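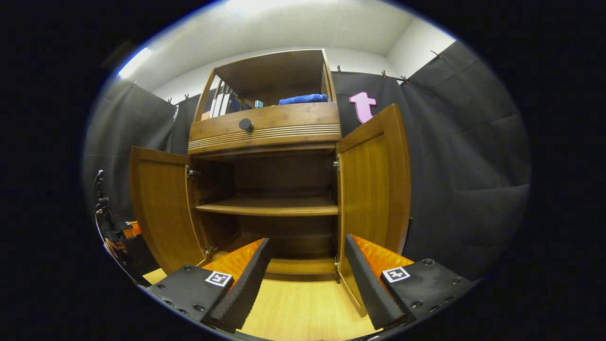

The brown cabinet with its lower doors open.

Tue 29 September

My arms are so sore I can hardly hold the pen and I don't care one bit. Apple day at Lorkden! I have been looking forward to it since the blossom was out, and it was even better than last year, when it rained and half the Russets had gone to the wasps.

Got up at five thirty, which I never manage for work. Two slices of toast standing up, thermos, the old blue coat, and I was on the road before the school buses. There was mist lying in all the low fields past the reservoir, and then you come over the hill and the whole Akande orchard is spread out with the sun just getting to the top rows. I pulled over and looked at it for a minute. A man in a pickup waved at me as if I'd broken down.

Temitope Oyelaran was already there with the ladders out. She had me on the early rows first, the ones by the wall, because those drop if you so much as walk past them. She has taught me to lift and roll instead of pulling. You cup the apple, tip it up toward the branch, and if it's ready it simply comes away in your hand with the stem on. If it doesn't, leave it for next week. I was so proud of myself last fall for getting fast, and this morning she watched me for a while and said I was still yanking. So I slowed down, and she was right, the stems stayed on.

There are 70 trees in the old part and I'd love to say I know them all by now. I know maybe half. The one I always go and say hello to is the big leaning one at the end of the fourth row, which is the only tree of its kind on the place. They call it Itumard after the farm where the grafting wood came from. The apples are ugly, greenish, lumpy at the shoulders, a bit of brown netting around the stem. And then you bite one! It's sharp enough to make your ears move, and after that there's this long taste like pear and something almost like nuts. Temitope says wait until December before I make up my mind about it, because it sweetens all through the fall and gets a yellow, greasy skin, and that's when it's at its best. I've never managed to keep one that long. I always eat them.

Worked straight through until eleven. Lovely picking weather, cool with no wind. I had a robin following me down the row, and a hen that belongs to next door. Lunch on upturned crates: bread, the hard cheese, a jar of last year's green tomato chutney, and as many windfalls as you liked with the bruises cut off.

Then the pressing, my favorite part. They have the Stostadis going again! It's the old screw press from the barn and it has been out of action for two years with a cracked beam. Kayode Obi put a new one in over the summer and you'd think he had rebuilt a cathedral, he was so pleased, and so was I. We washed the apples in the trough, fed them through the mill, and built up the layers in the cloths, folding the corners in like envelopes. Before you've even touched the screw the juice starts coming out under its own weight. It comes out pale and goes brown while you watch. The first cup of the day went around and everybody had a mouthful, and we all went quiet. I don't think there is anything better to drink in the world. It tastes like the smell of the barn.

We did 639 pounds of fruit by the time we hosed everything down. Kayode chalked it up on the door next to the old totals. The best year up there is from before I ever came, and we aren't near it yet, but there are three more picking days to go.

The mix today was mostly Russet with a couple of crates of something red and soft that nobody could put a name to. I think it needed more sharp apples. Temitope thought it was just right. We argued about it very happily over the washing up. I'm going to ask if we can do one small pressing with a good share of Itumard in it, even just enough for a jug, and see who wins.

Came home with the back seat full and the windows down. Brought in three crates of keepers, plus a bag of bruised ones for sauce. I'm going to have a serious go at storing them this time. Last year I put them all in a heap in the shed and by Thanksgiving it was a horrible brown mess with one good apple in the middle.

What Temitope told me, so I have it written down:

Only perfect ones. No bruises, no holes, stem on.
Don't wash them.
Wrap each one in a single sheet of newspaper, twisted loosely at the top.
Keep the kinds apart, and label them.
Cool and dark, nowhere near the potatoes.
Look through them every week and use anything that's started to go.

I have a big stack of newspapers saved up and I started on the wrapping after supper, radio on, sitting on the kitchen floor. It's a very nice job. I kept stopping to read bits. I got 24 done and then found I'd wrapped a Russet in with the Itumards and had to open half of them up again to find it.

The sauce is on the stove now. No sugar, just a splash of water, the peel of a lemon and the end of a cinnamon stick I found in the spice tin. It's spitting all over the place and the windows have steamed up and the whole house smells wonderful, right up the stairs. I'll freeze most of it. Some has to go next door, as I promised them a bowl back in August when they let me borrow the hose.

I want to learn grafting. I've been saying it for a year, but Temitope says if I come out at the end of winter she'll cut me some wood and show me how to do it properly, whip and tongue, with the tape and the wax. Imagine having my own Itumard by the back fence! It would be years before there was an apple on it. I went out with the flashlight just now to look at the spot. There's room if I move the compost. I should measure how far it is from the neighbors' wall, and find out what size they grow to on a smaller rootstock. The one at the orchard is enormous, but it's ancient.

To bring next time: gloves with the fingers in one piece, more bags, the good knife, a hat. Ask Kayode about the loan of his picking pole for the high ones. Return the chutney jar, and put something in it first.

Must go and stir the pan before it catches.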